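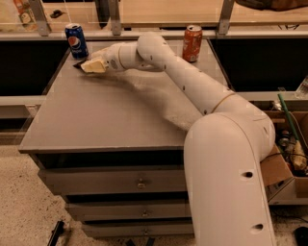 How often should you measure a beach to tell whether it is eroding?

Once a month is enough for most beaches, plus one extra survey after any big storm. A beach can lose several feet of sand in a winter storm and get it back by July, so two surveys taken at different times of year say very little about the long-term trend.

The method below uses two poles and the horizon. It works on any beach with a clear view of open water, and two people can learn it in an afternoon.

What you need

Two straight wooden poles, each 5 feet long
A rope 10 feet long that does not stretch
A tape measure and a waterproof marker
A clipboard, pencils and data sheets
A compass
A tide table for your stretch of coast

Marking the poles

Start at the top of each pole and mark it down in inches, with zero at the very top. Make the half-foot marks longer so they can be read from a distance. Screw a flat disk to the foot of each pole if your sand is soft. Both disks have to be the same thickness. Tie a loop at each end of the rope so that the poles stand exactly 10 feet apart when it is pulled tight. Check the rope against the tape before every survey. Ours had shrunk by 2 inches after a season of getting soaked and dried.

Picking a starting point

Every survey has to begin at the same spot. Choose something behind the beach that will still be there in ten years, such as a seawall corner or a concrete post. Fence posts at the dune edge are a poor choice. The first line at Povau began at one and had to be abandoned when the dune moved back. Write down the compass bearing from the starting point straight out to the water, and take a photo looking along it.
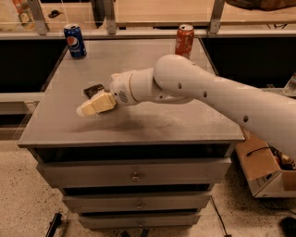

Lorkindale Shore Handbook, Issue 92, page 2

Running the line

Arrive an hour before low tide. Stand the first pole on the starting point and have your partner walk seaward with the second pole until the rope is tight. Both poles must be upright, and the rope should be held level.

If the beach slopes down toward the water, look from behind the landward pole and line up the top of the seaward pole with the horizon. Read the mark where that line of sight crosses the landward pole. Write it down as a minus number.

If the beach rises toward the water, as it does when you come up to a berm or sandbar, look across the top of the landward pole to the horizon. Read where the line meets the seaward pole and write it down as a plus number.

Then move the landward pole to the exact spot where the seaward pole stood, and repeat. Carry on to the water's edge, or to knee depth if the sea is calm. Note the time of the last reading. In the remarks column, put down anything that explains a sudden change in height: the dune foot, the wrack line, a patch of gravel, a drain.

Do not survey in fog or haze. Without a sharp horizon the readings drift, and the error adds up along the line.
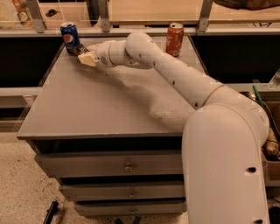

Can you use a phone app in place of the horizon?

A phone level can stand in when a headland or an island blocks the view, but the readings will be rougher. Tape the phone to a straight board, check it by turning the board end for end, and write "phone" on the data sheet so that nobody mixes those readings with the others.

Drawing the profile

Give the starting point a height of zero. Add each reading to the total so far, keeping the minus signs. Readings of -4, -6 and +2 give heights of -4, -10 and -8 inches. Plot these against distance, one point for every 10 feet, and join them up.

Put each new profile on the same graph as the old ones. Sand that has left the upper beach will often show up as a bar lower down, and in that case it may well come back. Erosion is more likely when the whole line sits lower at the same season, year after year. The Rinville file holds 1,559 readings, and its downward trend only became clear once the September profiles were plotted by themselves.

Keep the original paper sheets. Typing mistakes are common, and a missing minus sign can put a hill in the middle of a flat beach.

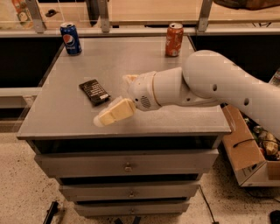
Kofler wrote in to say that the rope gave them trouble on windy days, when it bowed sideways and pulled the poles closer together. They switched to a light aluminum bar cut to 10 feet and their repeat surveys have matched better. The bar is awkward to carry down steps, and they advise drilling a hole in each end for a peg.

If you change from rope to bar partway through a record, run the line once with each on the same low tide and file both sheets together.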